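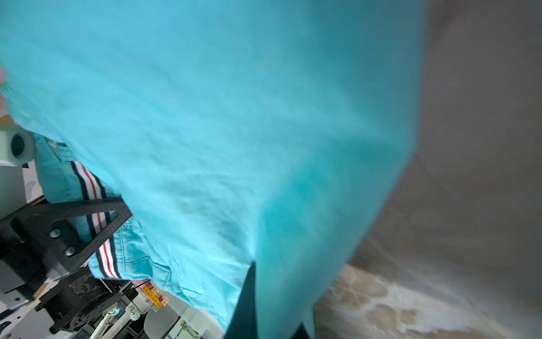
Jul 11, 2019
Folding cell, Estilora garment line

Ran the Drarnus arm on the cotton pieces again, same settings as the end of June. 295 pieces through before lunch, 12 handed back to the manual table. Most of those were double picks, where the fingers take two layers and the fold comes out crooked. Trim and thick seams are still the worst places to grip. A hem is fine if it lies flat.

Lowered the approach speed on the pick and left the close force alone. Will try the force separately, otherwise we won't know which one did it.

Notes from the floor, since the Brandes people asked for them:

The folders don't fold much on this line now. They lay pieces out, pull the bad ones and clear stops. Two of them said their shoulders feel better and the shift feels longer. Waiting on the arm is tiring in its own way. One asked to rotate back to hand folding for part of each shift, and I think we should allow it. It also keeps the skill on the floor for the days the cell is down.

Stop button on the far side is too high for the shorter operators. Move it.

The pay question came up again. Piece rate makes no sense when the arm sets the pace. Passed it to the office in June, no answer yet. Asked again today.

Training is 5 shifts per operator at present. The stop and restart steps take one. The rest is learning which pieces the arm will fumble, and the older hands pick that up faster than I did.

Cleller order is 3000 pieces. Not putting it all through the cell until the double picks come down. Split it with the manual tables for now.

To do: wipe finger pads at each break, log double picks by seam type, new label for the restart key.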